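Print this article | E-mail this article
Search Go

House Rules for Household Robots

Daltalus, which drafts operating practice for domestic robots, issued the second edition of its home code on 2025-07-02. The head of its standards office spoke with us about what changed.

"The first edition was written for arms bolted to a bench," the head of standards said. "A two-armed machine that travels through a home needs other rules." Under the new text, every task is rehearsed in a simulated house before a physical trial is approved.
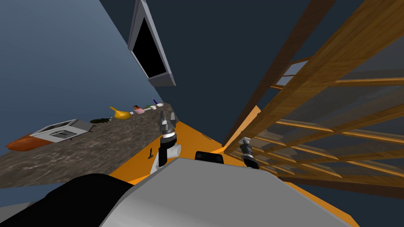
Who decides that a task has been rehearsed enough?
The site supervisor signs the record, after 600 simulated runs and a review of every contact that was not planned.

The office considers the review more important than the total. "We ask for each contact to be described in plain words," the head of standards said. Nomoddale, the first firm to apply the code, found 8 contacts that its software had passed as normal.

Small items receive a section of their own. A flat, light object must be held and released under a separate force limit, and the limit must be written down before the run begins.
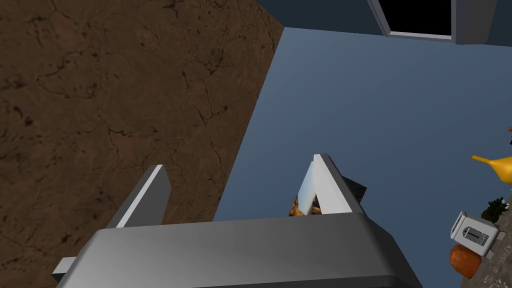 Shared Floors and Stairs

The code treats stairs as a boundary. A robot may work beside a railing only at reduced speed, and both arms must be accounted for in the path plan, including the one that is idle.

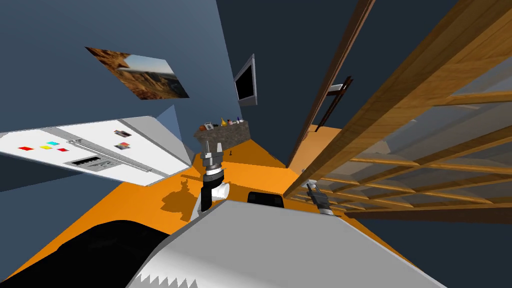
"Operators tend to watch the arm that is doing the job," the head of standards said. "The other arm has to be governed by the same rule." Skultville, which tested the draft, asked for a longer stopping distance near doors. The request was accepted.

Comments on the second edition are open until December.

Print | E-mail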